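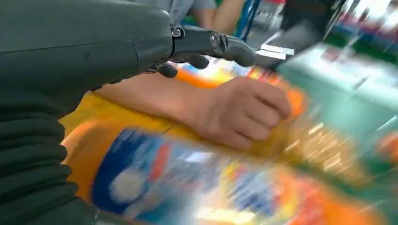 What is the first rule when a person and a robot arm work at the same counter?

The person has priority, always. If a hand and the robot want the same product at the same moment, the robot waits. All other rules on this page come from this one, and when a situation is not written here, please decide it in the same way.

Who are these rules for?

For everybody who works within reach of an arm in a Restero store or in the Hirnus practice room: shop staff, operators, technicians and visitors who have signed in. Store customers have a separate sheet, which hangs near the entrance.

What do you mean by "within reach"?

We measure from the base of the arm to the end of the longest finger, with the arm fully stretched, and we add 300 millimeters. Inside this line you are within reach, even if the robot is busy on its other side. The line is marked on the floor. If the tape is damaged, tell the operator before the next session starts.

Can I take a package while the robot is holding it?

Please don't pull. Say "release" loudly and wait until the operator opens the hand. The fingers have several joints, and a joint can close on your skin when the package suddenly moves. If you and the robot both have a grip on the product, you keep still and the operator acts.

How should I hold my own hands near the robot hand?

Keep your fingers together or closed when you pass near it. Open, spread fingers are easier to catch between two links. Do not put your arm under the robot forearm for longer than the task needs. When you must reach below it, tell the operator first and wait for the answer "clear".

What about sleeves, watches and rings?

Thick or loose sleeves should be rolled above the elbow or held with a band. Take off rings, bracelets and watches. Badges on a cord go inside the shirt. Long hair must be tied - this is also true for the operator, who often leans forward to see better.

How fast may the arm move?

In shared work the limit is 184 millimeters per second, measured at the fingertip. The operator can go slower but cannot go faster. When no person is inside the line, the technician may lift the limit for a test, and he or she must put it back before anyone enters. We ask that a second person reads the value from the screen and writes it in the log.

Is the speed limit enough to keep me safe?

No. A slow arm can still press you against a counter or a shelf. For this reason we also look at the space around the work. Leave a free way to step back, and do not put boxes, carts or poles behind the person who hands over the products.

Which products can be used?

Packages which are closed, dry and not made of glass. Bags and soft packs are allowed, but they change shape when they are gripped, so the operator should make the first grip slowly. Products with a damaged package go back to the shop, also when the damage is small. Cans with an open edge are not allowed at all.

Who can press the emergency stop?

Anybody. You do not need a permission and you will not be asked to defend your decision. After a stop, stay away from the arm until the operator says that it may be started again. The button is tested at the beginning of each shift, and the result is written in the log with the time of day.

How many people may be inside the line?

Two, plus the operator. If a third person needs to come in, one must go out first. Other people can watch from behind the line, but please do not speak to the operator during a handover.

How long can one session be?

One session is 45 minutes at most. After it there is a break of 10 minutes for everyone, including the operator. We had longer sessions until May, and in the last part of them we saw more small mistakes, for example forgotten sleeves.

Something touched me but I am not hurt. Must I report it?

Yes, please. Write it on the yellow form, even if it was only a light contact. You have until the end of your shift. Sơn Quách reads all forms and answers each of them within 5 working days. Your name is not shown to the other teams.

Do the same rules apply to the Janssen and Dement arms?

Yes, with one difference. The Dement arm keeps its grip when the power is cut, so "release" does not work after an emergency stop. The technician must open the hand with the key that hangs next to the control box.

Where can I ask a question that is not answered here?

Ask the operator on your shift, or leave a note in the box at the practice room door. New questions are added to this page when the answer has been agreed with both teams.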